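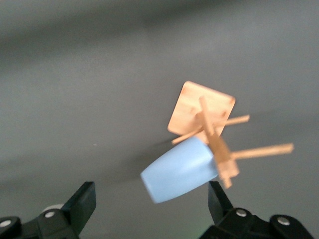 Brercombe's new automation workshop opened its doors to the public for the first time in October, and 329 people came to see whether a robot could tidy up. The organisers at Ultlow, the small firm that has taken over the old seed merchant's on the quay, had laid on two robot arms, a tea urn and a good deal of bunting. The arms were given dolls' house furniture and other small things to deal with, among them a pale wooden chair with a square seat and a light blue cup-shaped object, and a chair of that sort is a surprisingly awkward customer. Upside down, with its legs poking out in several directions and the blue thing pressed up against it, it offers a pair of black gripper fingers plenty to think about. Several parents in the front row were seen nodding in sympathy.

The task, as explained on a hand-lettered board by the door, was to clear a mixed heap into a tray, one item at a time, with no human help. The board had plainly been written by an optimist. On the first run of the morning the arm on the left, known to the staff as Soliman, cleared most of its heap at the pace of someone being paid by the hour. The arm on the right, Zunine, made a confident swoop, closed its fingers on nothing whatever, carried the nothing to the tray and released it with great care. It got the biggest round of applause of the day.

Things picked up after eleven. Both arms run on software that learns from practice, and the workshop says they had made 2,740 attempts at picking things up in the weeks before the open day. Visitors were invited to add to the total by steering an arm themselves with a pair of hand controls. This proved a great leveller. Children of primary school age took to it in a minute or so, while a queue of adults who had been freely offering advice from behind the rope discovered that moving a toy chair a short distance is harder than it looks. One man in a waxed jacket spent most of his turn chasing a cotton reel round the table and left saying that the controls were stiff.

Ultlow moved to Brercombe in the spring and employs 22 people, most of whom seemed to be on duty, either answering questions or refilling the urn. The firm's line of work is teaching robot arms to handle odd-shaped goods, the sort of thing that still has to be sorted by hand in repair shops and returns warehouses. Toy furniture is used for practice, a member of staff explained, as it is cheap, light and full of legs. A machine that can sort out a tangle of small chairs ought to manage a box of returned coat hangers, or so the thinking goes.

The question asked most often was about jobs, and the answers were franker than you usually get with a free biscuit. Staff said the arms were slow, needed someone close by, and would be no use to a real warehouse for a good while yet. The second most asked question was whether either of them could do a dishwasher. It could not. A note of the level of interest was made on a clipboard.

There was a short talk at two o'clock on how the grippers are built, which drew a full room and overran. The most useful part was a tray of worn-out finger tips passed from hand to hand, showing how quickly the flat gripping faces get chewed up in daily use. The new ones are cheap and take a few minutes to swap. The talk ended when somebody noticed that Zunine had been left running next door and had put a visitor's glasses case in the tray – first time, and very neatly.

Not everything went to plan. The car park was full by half past ten, and the overflow field turned out to be softer than advertised. The quiz sheet for younger visitors had the answers printed on the back. The lift was out of order as well, so the upstairs display of early prototypes was seen only by those happy to take the stairs, though the workshop says it will be brought down to the ground floor next time.

A second open day is planned for the spring, with longer turns on the controls and a harder heap. Entry will again be free, but places must be booked through the workshop's website, and anyone hoping to park in the field is advised to bring boots.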